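Zweiarmroboter in der Frühstücksküche: Was ändert sich für die Mitarbeiter?

Forum Gemeinschaftsverpflegung > Küchentechnik > Personal und Organisation
1274 Aufrufe, 3 Antworten

spuelstrasse_nord
2020-05-03

Ich leite die Frühschicht in der Küche eines Tagungshauses, im Schnitt 50 Frühstücke am Tag. Die Geschäftsführung hat sich ein Angebot von Zuvham für einen Zweiarmroboter machen lassen. Er soll ab August an der kalten Ausgabe stehen und Teller bestücken: Gebäck, Obst, später vielleicht auch Aufschnitt. Bisher machen das bei uns 2 Kolleginnen, beide in Teilzeit.

Von der Firma haben wir vorab Material aus der Simulation bekommen. Dort wird das Greifen durchgespielt, bevor überhaupt ein Gerät im Haus steht. Bei uns soll es mit dem anfangen, was jeden Morgen auf den Platz kommt, also Croissant und ein Stück Obst.
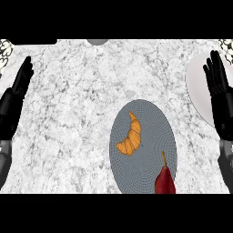
Der Vertrieb sagt, dass keine Stelle wegfällt und nur »die monotonen Handgriffe« übernommen werden. Im Team kam das nicht gut an. Eine der beiden Kolleginnen hat gefragt, was sie denn sonst von sechs bis neun machen soll, und darauf hatte ich keine Antwort. Mich interessiert deshalb weniger die Technik. Wie haben sich bei euch die Aufgaben verschoben? Wer räumt nach, wer greift bei Störungen ein, und wird das irgendwie eingruppiert oder läuft es nebenher mit?

kantine_dekov

Wir haben bei Dekov seit anderthalb Jahren ein Gerät mit zwei Armen an der Kaltausgabe, anderer Hersteller, aber gleiche Aufgabe. Meine Erfahrungen:

Die Arbeit ist nicht weniger geworden, sie liegt früher. Der Roboter braucht die Ware an festen Plätzen. Vorher hat man den Korb mit den Croissants hingestellt und fertig. Jetzt muss jemand einlegen, und zwar einzeln und mit Abstand. Das kostet uns morgens eine halbe Stunde, die im Angebot nicht vorkam.

Empfindliches Obst war lange ein Thema. Birnen sind alle verschieden geformt und bekommen schnell Druckstellen. Wir haben am Ende auf Äpfel umgestellt und Birnen legt wieder ein Mensch auf. In der Simulation lief das übrigens von Anfang an sauber, darauf würde ich mich nicht verlassen. Lasst euch einen Probelauf mit eurer eigenen Ware in den Vertrag schreiben.

Zum Personal: Bei uns waren 3 Leute an der Ausgabe, alle sind noch da. Eine Kollegin hat die Einweisung gemacht und betreut das Gerät, also Reinigung der Greifflächen, Neustart, Anruf beim Service. Sie macht das gern, hat aber erst nach langem Hin und Her eine Zulage bekommen. Klärt das vorher und schriftlich. Die anderen beiden sind mehr am Gast, Kaffee, Sonderwünsche, Allergien. Einem von ihnen liegt das überhaupt nicht, er hat früher gerade die ruhige Arbeit hinten geschätzt – das hatten wir unterschätzt.

Und falls ihr einen Betriebsrat habt: jetzt einbinden, nicht erst, wenn das Gerät geliefert wird. Vor allem die Frage, ob Kameras am Roboter auch die Mitarbeiter aufnehmen und was damit passiert.

teigling77

Bei 50 Essen lohnt sich das nie. Kauft lieber eine gute Spülmaschine.

hauswirtschaft_sued

Wir hatten ein Testgerät über Medness und haben es nach der Probezeit zurückgegeben. Technisch ging es einigermaßen, aber langsamer als von Hand. Bei Stillstand musste sowieso jemand einspringen, und diese Person war dann im Dienstplan schon woanders eingeteilt. Wenn ihr es macht, plant die ersten Monate die alte Besetzung voll weiter.

Zum Thema Eingruppierung kann ich wenig sagen, das hängt am Tarif. Bei uns lief es nebenher und genau darüber gab es Ärger. Ich würde die beiden Kolleginnen beim Probelauf dabei haben wollen. Die sehen sofort, wo etwas im Weg steht oder der Teller falsch herum liegt.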